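**Getting a second grader up and fed before the bus**

Posted by Letay Derese, 10/1/24

We moved to Prostcombe over the summer and my son started second grade here. The bus comes at 7, a full hour earlier than at his old school, and mornings have been miserable ever since. He's in bed by 8:30 (or at least he's in his room by then, and I hear him singing) but I still have to drag him out, and then he won't touch breakfast. By the time he gets home he's starving and in tears over his spelling words. I've tried oatmeal, eggs and those frozen waffles -- he takes two bites and says his stomach isn't awake yet. Has anybody had a child like this? What did you do?

**Obsa Worku**

Oh, I feel for you! My daughter was just the same, and it took us a good while to sort it out. What helped most was moving bedtime up a little at a time. We did ten minutes earlier every few nights until she was asleep by eight, and I mean asleep, with the lamp off and no singing (though I do miss the singing, now that she's eleven and far too dignified for it).
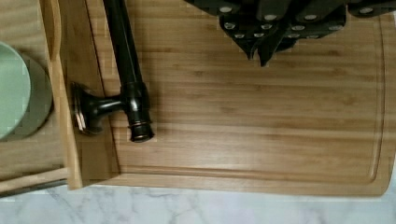
The other thing was that I quit asking for a real breakfast at the table. I get everything cut up the night before, apple slices or cheese or half a turkey sandwich, and she picks 2 things to eat while she gets her shoes on. Some days it's cold noodles. Who says it has to be oatmeal? I'd also write a quick note to his teacher, as ours at Wellach Elementary was happy to let the kids have a snack mid-morning once she knew, and that took the pressure off all of us.

**Gemechu Mersha**

no screens after dinner. worked for us in a week

**Dagim Gudeta**

I agree with Obsa about bedtime, and I'd add weekends, too. We used to let our boys sleep until nine on Saturday and then wonder why the start of the week was so awful! Now they get an extra half hour and that's all. If he's still worn out after a few weeks of early nights, or his stomach really does hurt in the mornings, please do mention it to his pediatrician -- it may be nothing, but you'll feel better for having asked.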